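Course Handout 4: Writing the Short Celebrity Profile
Entertainment and Media Writing, Section 32
Instructor: Dewanti Pasaribu
Revised Jan 17, 2024

Purpose of this unit

Students will learn to prepare a short biographical profile of a performer for a general entertainment site. The finished profile must not exceed 539 words. It should answer the questions a casual reader brings to the page: who the person is, where the person comes from, what work made the person known, and what the person is doing now.

Order of information

The opening sentence gives the full professional name, the occupation, and the nationality. Birth name, if different, follows in the second or third sentence. Early life and training come next, then career, then personal life. Awards are placed with the work that earned them and are not collected at the end.

Age should be worked out from a confirmed date of birth and checked again on the day of publication. Where only the year is known, give the year and leave the age out.

Sources

Each profile requires two independent sources for every date, marriage, and credit. Fan pages may be used to find a lead but may not be cited. Interviews given by the performer are acceptable for opinions and memories. They are weaker for dates – performers misremember release years as often as anyone else.

Net worth figures are not to be included unless a court filing or a company report supports them. A number copied from one profile page to the next remains a single source.

Working case: the Sumampouw profile

The class will draft a profile of Juwita Sumampouw, who played the ferry clerk in the series Jarngate and later the older sister in Plaroveck. The source packet holds 33 items, including two long interviews and the press notes for both productions. Note that the press notes for Plaroveck give her character's surname as Pichler, while the closing credits give Gustau. Students should follow the credits and record the difference in their source log.

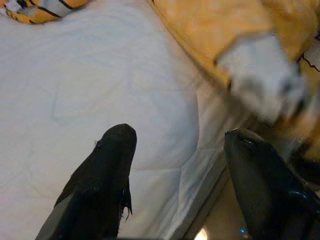
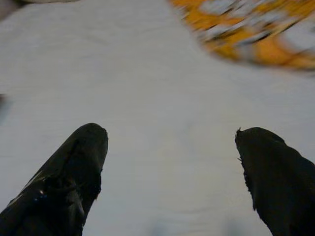
Personal details belong in a profile when the performer has spoken about them on the record and when they tell the reader something about the work. Family, hometown, and early jobs usually pass this test. Small domestic details need more care. A plain object, such as the orange tiger-striped plush on the white quilted bedding in the first picture, can be named in a sentence of description, but it does not support a claim about anyone's childhood, children, or habits. Write what the source establishes and stop there.

Relationships

Use "married," "divorced," or "engaged" only with confirmation. The word "reportedly" does not repair a weak source. Former partners are named only where the relationship is already part of the public record.

Submission

Drafts are due at the second September meeting, with the source log attached. The profile carries 40 points, and the log is graded separately. Late drafts will be read but will not receive written comments.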